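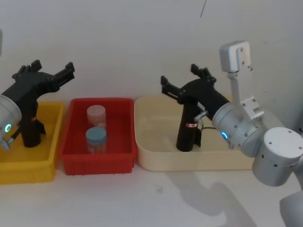

Figure 4. The two-arm sorting cell at Windulstead, with the yellow, red and cream containers along the wall.

5.2 The silent grip fault

The most expensive failure in our study made no noise and raised no alarm. Of the 1060 sorting runs logged in November, 48 ended with the Emulitz controller reporting a completed transfer while the item was still where it had started. The software was delighted with all of them.

We first blamed the planner, mostly out of habit. Replaying the joint logs cleared it: the arms went where they were told. The trouble sat in the grip check, which compared motor current with a fixed threshold and called anything above it a held object. Friction in a finger joint could push the current over that line with nothing between the fingers — a generous definition of holding.
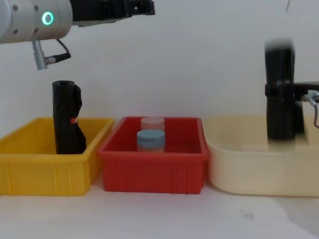 Soft and folded items made matters worse. They give under pressure, so the current climbs slowly, and the check sampled it once, early, before going off to other business. Lowering the threshold caught more of the real grips and, as one might guess, far more of the imaginary ones.

Our fix adds finger position to the test and repeats it after the lift. We reran 422 of the runs with the new check and saw three false reports, all from a Grultuvon finger pad that had worked itself half off. The added wait costs up to 3000 milliseconds per transfer. The older Mohammadi cell still uses the single test, and its success rate remains, on paper, the best in the building.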